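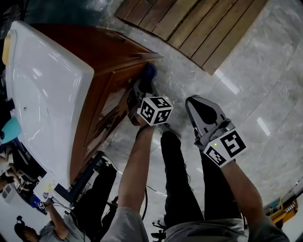 *Two grippers above a gray marble floor, one against the corner of a wooden vanity cabinet.*

## About Cimham Trails

Cimham Trails plans, builds and repairs hiking trails on public and private land. We work mainly for towns, land trusts and campground owners who have a route in mind and need someone to walk it, map it and tell them what it will take to build.

The company was started by Azra Softić, who spent 28 years on trail crews before she went out on her own. Her first job was a washed-out section of the Dervishi Loop. She rerouted it along the contour, and the town asked her back the next September to do the rest. We still look after that trail.

Today we have 6 full-time staff and take on seasonal crew from spring until the ground freezes. Between us we have laid out over 200 miles of trail, most of it for foot travel and some for skis.
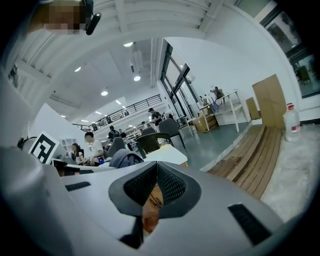 A typical project starts with a desk review of maps, soils and property lines. After that we flag a line in the field, usually with the landowner along, and walk it again in wet weather. Plans go to the client with a cost for each section, so a town can build one piece at a time if the budget is tight.

### What we do

- Route layout and flagging
- Bog bridging, stone steps and drainage
- Small footbridges
- Blowdown clearing and yearly inspections
- Signs and trailhead kiosks

We do not build motorized trails. For those we usually send people to Flikel, down the valley.

### Where we work

Our shop is in Grorkora, next to the old rail siding. Most of our jobs are within 3 hours of there. We will go farther for longer projects if there is somewhere for the crew to camp.

Page last updated 24/02/2022.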